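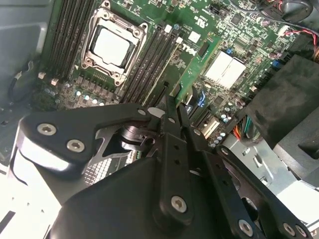

Munro Robotics > Papers > Grippers for Desktop Disassembly

Search this site Go

4.2 Finger geometry

We compared two sets of fingers on the same parallel gripper, the narrow Vondia set and the wider Skakitz set. Each was used to pull memory modules and add-in cards from opened desktop computers. Controller gains and approach speed were held fixed. The method follows Moffat and Purves (2015), with 3 attempts allowed per part.

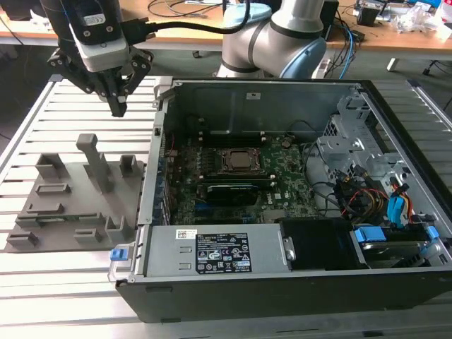

Figure 2. Work cell with opened desktop computer and fixture plate.

Reach was the main limit on card removal. A wide finger needs clearance on both sides of the part, and in a case laid on its side, as in Figure 2, the expansion card sits directly below the memory slots - this leaves little room for the fingers to open. The narrow set completed 97 percent of card pulls within the allowed attempts. Failures with the wide set were mostly contact with a neighboring part, logged by the controller as a force stop.

Contact: Niall Moffat, Justham Lab | Copyright Munro Robotics | Back to top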